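Learning to Leave My Phone Out of the Bedroom

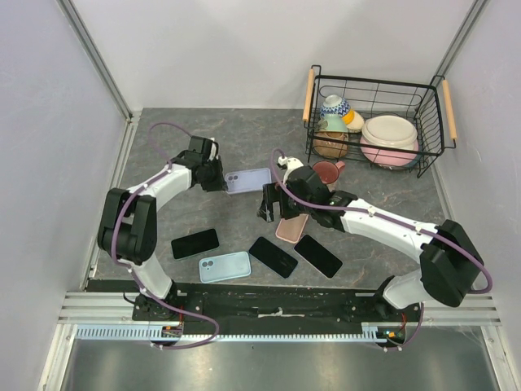 How long does it take before you stop reaching for it at night? For me it was 23 nights, and the first week was by far the worst of them.

I should back up a little. Last winter I was sleeping terribly, and I'd gotten into the habit of reading the news in bed until my eyes hurt (and then checking the weather, and then looking up some actor's age, you know how it goes). By August I was cranky enough that my sister told me to go buy an alarm clock and quit complaining. So I did! It's a plain little Dirkent with two buttons and a dial, and it ticks louder than I'd like, but I've grown fond of it.

The phone now spends the night on the kitchen counter, next to the bread box. I plug it in at nine thirty and say goodnight to it, which my husband thinks is very silly. Those first evenings I'd lie there with my hand creeping toward the nightstand all by itself. Once I got up and walked the whole hallway just to see if anyone had written. Only the pharmacy had.

What helped most was having something else to pick up. I found an old mystery at the used bookstore on Drasmont Street, 700 pages long with tiny print, and I told myself I could read as much of it as I wanted. I'm on page 134, so you can see how well it works as a sleeping pill.

A few of you wrote in to ask about emergencies. We still have the landline in the hall, and my mother has that number written on her refrigerator in letters a foot high. If you don't have a landline, you could leave the ringer on loud in the next room with the door open. My neighbor does it that way and she hears every call, including the ones she'd like to sleep through.

I'm still tired some mornings, and I still slip up when we travel. But I've been waking up before the Dirkent goes off, and I drink my first cup of coffee looking out at the bird feeder. Next month I want to try moving the television out too, if I can talk my husband into it.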